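Manual de instalação e cuidados: bancadas Gutlow
Pesquisar no manual Buscar Limpar
Usamos cookies para lembrar o seu idioma e melhorar a navegação. Aceitar Gerir preferências

Publicado em 18 de outubro de 2019, pela equipe de apoio Skisuvora

Secção 4. Os primeiros dias da sua bancada

A sua bancada já está assente, as juntas foram fechadas e a vontade de encher tudo de panelas é grande, nós sabemos! Pedimos só um pouco de paciência, porque o selante Dorkell que acompanha o conjunto precisa de ser aplicado com calma, e uma tarde bem gasta agora poupa muito esfregar mais tarde.

Antes de começar, tenha à mão o frasco de selante, o pano de microfibra que vem na caixa, luvas finas e uma taça de água morna com umas gotas de detergente neutro (o da louça serve perfeitamente).

4.1 Aplicação do selante

1. Lave toda a superfície com a água e o detergente, sem esquecer a faixa junto à parede, onde costuma ficar pó de corte.

2. Passe um pano húmido para retirar o sabão e deixe secar durante 2 horas, de preferência com a janela aberta.

3. Agite o frasco e deite uma pequena quantidade no pano, nunca diretamente na bancada. Trabalhe em círculos largos, do fundo para a frente.

4. Espere 17 minutos e retire o excesso com a parte seca do pano. Se a superfície parecer pegajosa, humedeça o pano com um pouco mais de selante e torne a passar; o produto fresco dissolve o que ficou por cima.

5. Deixe curar durante 40 horas. Pode andar pela cozinha à vontade, claro, mas não derrame líquidos nem arraste nada sobre a bancada.

Nota: o frasco de 64 ml chega para uma bancada em linha reta. Para cozinhas em L ou com península, peça um segundo frasco com a referência Aoki, que traz a mesma fórmula e um bico mais comprido.
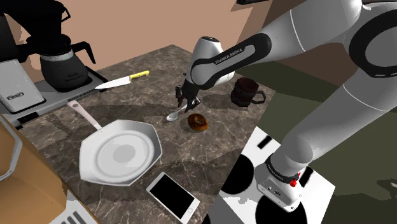

Terminada a cura, faça o teste da gota. Deite uma colherzinha de água num canto discreto e observe durante alguns minutos. Se a água ficar redondinha à superfície, está tudo pronto. Se escurecer o material, repita os passos 3 a 5 e volte a testar com toda a tranquilidade, que uma segunda demão é coisa muito comum nos tons mais claros.

4.2 No dia a dia

1. Limpe os salpicos de limão, vinagre, vinho e molho de tomate logo que os veja.

2. Use sempre uma base para tachos e frigideiras acabados de sair do lume.

3. Corte sobre uma tábua. A bancada aguenta bem, mas as suas facas agradecem!

Cuidado: não utilize lixívia, desengordurante de forno nem esfregões metálicos. Estes produtos retiram o brilho e os danos que causam não estão cobertos pela garantia.

Cuidado: não se sente nem se ponha de pé sobre a zona em volta da placa ou do lava-louça, que são os pontos mais frágeis do corte.

4.3 Renovar a proteção

Recomendamos uma nova aplicação por ano. Muitos dos nossos clientes escolhem dezembro, antes de a casa se encher de gente, e parece-nos uma bela altura. Guarde o frasco bem fechado, na vertical e longe do forno. Para encomendar selante ou panos, tenha consigo o número da etiqueta colada por baixo da bancada, junto ao armário do lava-louça.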